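Flunderwood Buyers' League Questions "Lifetime" Promise on Sulora Table Finish

Group says warranty terms leave out most of what happens to a table in a house

ESCOBEDO, July 21, 2025. The Flunderwood Buyers' League today asked furniture seller Pelusero to stop using the word "lifetime" in its advertising for Sulora, the clear finish it offers as a paid extra on wooden dining tables, until the company can say whose lifetime it has in mind.

Pelusero began promoting Sulora in its Escobedo showroom in May. The showroom cards say the finish offers "lifetime protection from everyday living." The League asked for the testing behind that sentence. What it received was a two-page sales sheet and a copy of the warranty. The sales sheet says the finish passed 1,000 wipes with a damp cloth. It does not say what else was on the cloth, how hard anybody pressed, or what passing meant.

A table wiped after every meal, three times a day, would get to 1,000 wipes in less than a year. The League does not think that is a lifetime, even for furniture.

The warranty is the bigger problem. League staff read it in full and compared it with the showroom cards. Coverage does not extend to heat marks, standing water, scratches, sun fading, damage from household cleaners, or "changes in appearance consistent with use." Take those away and the League has trouble naming a kind of everyday living that is left. Peeling is covered, provided it was not started by any of the above.

There is also the matter of the paperwork. To make a claim, the owner must have registered the table within 30 days of delivery, kept the original receipt, and used only the Sulora care kit, sold separately. The kit has to be bought again each year. An owner who switches to dish soap and water, as most furniture makers have suggested for decades, gives up the coverage.

Sulora adds $400 to the price of a dining table at Pelusero. The company describes this as a small price for peace of mind. The League would like to point out that local refinishers will sand and recoat a worn top, and that anyone thinking about Sulora should get a quote for that work first. Prices vary with the size of the top and the shape of the edge, so a phone call is worth more than any figure the League could print.

The League asked its members about furniture protection plans of all brands earlier this year and got 244 replies. These came from people who chose to answer, and the League does not claim they stand for all buyers. People with a grievance are more likely to fill out a form. Even so, the same few complaints kept coming back: claims refused for late registration, claims refused because the mark "could not be matched to a single event," and repair kits mailed out in place of repairs. A few members reported quick and polite service, and the League is happy to pass that along.

Pelusero has told the League that its customers are pleased with Sulora and that very few have made a claim. Both things may be true. The product has been on the showroom floor since May, and a low number of claims against a new finish says little about how it will look in ten years. It may also say something about how hard the claim form is to find on the company's website.
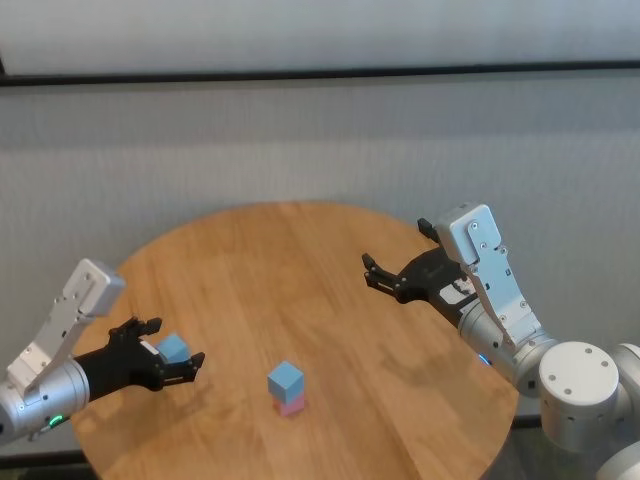
One League member in Escobedo wrote back to say that the group was being too hard on the finish, that hers had come through a summer of wet glasses without a ring, and that she had "never once read the warranty and never needed to." The League has no quarrel with that. A finish can be perfectly decent while the promise attached to it is not, and the League has made no finding on how well Sulora holds up. It is asking for the evidence.

In a letter delivered to Pelusero, the League asks the company to:

Publish the full test report for Sulora, including the method and the name of the lab.

Print the list of exclusions on the showroom card, in the same size type as the word "lifetime."

Drop the rule that voids coverage when owners clean with plain soap and water.

Give refunds to buyers who were not shown the warranty before they paid.

The League has asked for a written answer and will post whatever it receives, unedited, on its website.

Shoppers who have already bought the finish should find their delivery date and register right away if the window is still open. Take photos of the table top in daylight and keep them with the receipt. Those who missed the window can still write to the company and ask for an exception. The League has a sample letter and will mail a paper copy on request.

About the Flunderwood Buyers' League

The Flunderwood Buyers' League is a member-funded group that looks into warranties, service plans and advertising for household goods. It takes no money from manufacturers or stores.

Press inquiries: Flunderwood Buyers' League, Press Desk, Escobedo office.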